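Learning the Guest Room: The Pumphrey Service Reviewed

Hotels and serviced apartments have been offered floor-cleaning robots for some years, and several groups now run them in corridors and function rooms as a matter of routine. The guest bathroom has been left alone. It is small, it is crowded with fittings, and the articles in it change place every day. Pumphrey, a service offered by Lutstead from its offices in Nomport, is addressed to exactly that room, and it went on general offer to accommodation providers on 6/21/19.

What is sold under the name is a package in three stages. In the first, members of the operator's own staff carry out their ordinary duties while wearing a light head-mounted camera. In the second, Lutstead divides the recordings into short actions, such as lifting, wiping, folding and replacing, and labels each one. In the third, the labelled material is used to prepare a two-armed robot for trial in the same rooms. Customers may stop after any stage. The company states that a number of early enquirers wish to take the first two alone, so as to hold a record of their working methods before committing themselves to any machine.

This magazine followed the service at Tillomcombe, a residential conference centre, where it had been installed for six weeks at the time of our visits. The centre was chosen by Lutstead, and readers should bear that in mind. We were, however, free to speak to any member of staff and to sit in on the recording sessions without the company present.

The equipment

The recording kit arrives in a single case and consists of a headband, a camera, a battery worn at the belt and a charging dock. The headband adjusts easily and was judged comfortable by most of those who used it. The battery was less well received. Its clip is stiff, and it works loose when the wearer kneels, as anyone cleaning a shower tray must do. Lutstead has promised a revised clip by August, to be sent free of charge to existing customers.

Controls are limited to one button, with a small light to show that recording is in progress. There is no screen. This keeps the weight down but means that a poorly aimed camera may go undetected until the end of a shift. In one session we attended, a complete bathroom was recorded with the lens pointing too high, and the work had to be repeated the next morning. A short aiming check is described in the handbook, on a page that few users are likely to reach.

The task list

Pumphrey is supplied with a standard list of 43 tasks, covering surfaces, textiles, waste, small appliances and the items commonly left out by guests. The list is well drawn up. It separates, for example, the clearing of a shelf from the wiping of it, and it treats a trailing appliance cable as a matter in its own right. That last point is sensible. A wall-mounted hair dryer with a coiled cord, placed over a narrow shelf, is among the hardest arrangements a pair of mechanical arms can be asked to work in, and it is found in a great many hotel bathrooms.

Customers may add tasks of their own. Tillomcombe added five, most of them concerned with the tea tray. Each addition must be recorded by more than one person before Lutstead will accept it, and the centre's management found this irksome at busy times. The requirement seems to us a fair one. People differ markedly in how they hold a bottle or turn a cloth, and a machine prepared from one person's habits would be poorly prepared.

Bernadette Hayes, head of housekeeping at Tillomcombe, considered the recording stage worthwhile for its own sake. She had used several of the clips in training new starters and found them clearer than the printed sheets they replaced. She was more guarded on the third stage. The robot on trial could fold a hand towel and return a bottle to its tray, but it was slow, and it could not be left in a room without a member of staff at hand. Lutstead's own literature is candid on this subject and makes no claim to unattended working.

Privacy and consent

Any service that records people at work, in rooms where other people sleep, must be examined with care. Lutstead requires written consent from every wearer and forbids recording while a room is occupied by a guest. Speech is not recorded. Wearers may ask for any session to be deleted within the contract period, and at Tillomcombe two such requests had been met promptly. The hands and forearms of staff do, however, remain in view throughout, and a ring, a bracelet or a tattoo can identify a colleague as readily as a face. The contract should say so in plain terms, and at present it does not.

Shelf work makes up a large share of the standard list. It calls on both hands at once, often with unlike objects: a phone in one and a spray bottle in the other, with a shallow tray and a folded cloth close by.

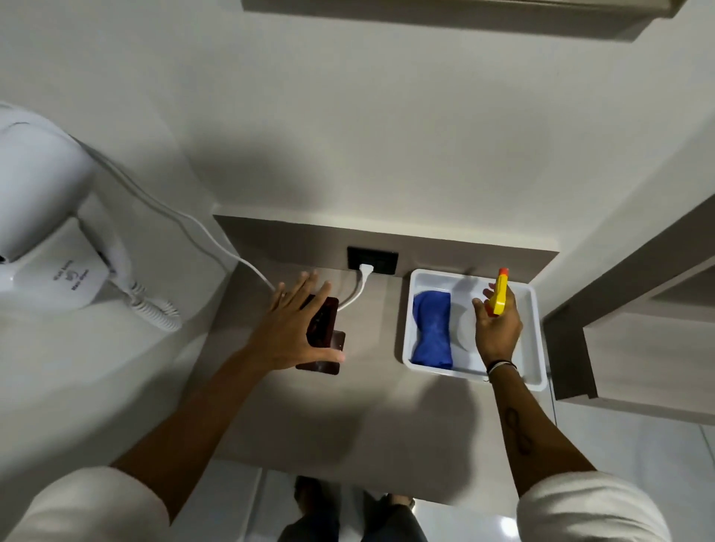 Seija Salminen put the case for caution, arguing that an operator ought to ask who will own the labelled recordings once the contract has ended, and whether they may be used to prepare machines for a competitor. Under the present terms they may, unless the customer pays for exclusive use. She would advise any small hotel to settle the question in writing before the first headband is put on.

Price and terms

The first two stages are charged together at £281 per room type. The third is quoted separately after a site visit. Support is by telephone during office hours, which will not suit those whose rooms are turned round at weekends, and the handbook is available in English only.

Operators with a settled layout and a stable team will obtain the most from Pumphrey as it stands, particularly if they have a use for the recordings in training. Those seeking a machine to relieve a shortage of staff this season should wait. Lutstead expects to offer a second version of the trial robot next year, and existing customers will be able to transfer their recordings to it without further charge.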